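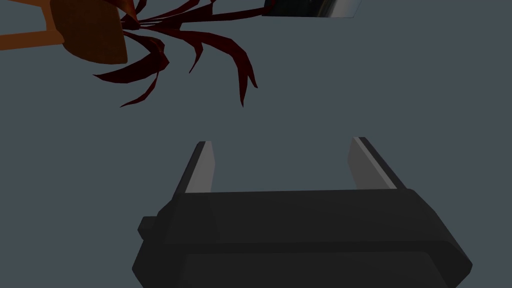 Can a robot water the plants yet?

Watering a house plant takes a person less than a minute. You pick up a jug, push the leaves aside, tip in some water and stop. For a machine, each part of that job is a separate problem.

Many robots learn on a computer first. The program that draws the practice room and works out how things move in it is called a simulator. The plant with the dark red leaves exists only in a simulator. So does the gripper, the robot's hand, which has two straight fingers with a gap between them. A knocked-over pot in a simulator makes no mess, and the robot can try again straight away.

Why are leaves difficult?

A box keeps its shape when you push it. A leaf bends, springs back and may hide whatever is behind it. Simulated leaves are often built from flat pieces with sharp edges. Real ones are floppier, and no two are the same.

Why are pots difficult?

Two fingers must press hard enough to stop the pot slipping. If they press too hard, a thin pot can crack. A round pot touches each finger in only a small area, so it can also turn in the grip.

What about shiny things?

Cameras find it hard to judge shiny or see-through objects. A bright patch on a glass may be the glass itself or only light bouncing off it. The robot may then reach to the wrong place.

How well do they do?

Zakhar Dovhaniuk tests robots at a workshop called Tomora. In November his team asked one arm to lift a small potted plant and put it on a tray. It tried 100 times in the simulator and failed 11 times. With a real plant it failed roughly half the time. Engineers call this difference the "reality gap".

So, can they do chores?

Some of them, in some places. Robot vacuum cleaners work well on flat floors. Robot arms in factories pack boxes all day, provided the boxes arrive in the same spot. Homes are harder, as things get moved and every kitchen is different. For now, most house plants are still watered by people.

Words to know

Gripper: the part of a robot that takes hold of things.
Simulator: a computer program that copies how real things look and move.
Reality gap: the difference between how a robot does in a simulator and how it does in a real room.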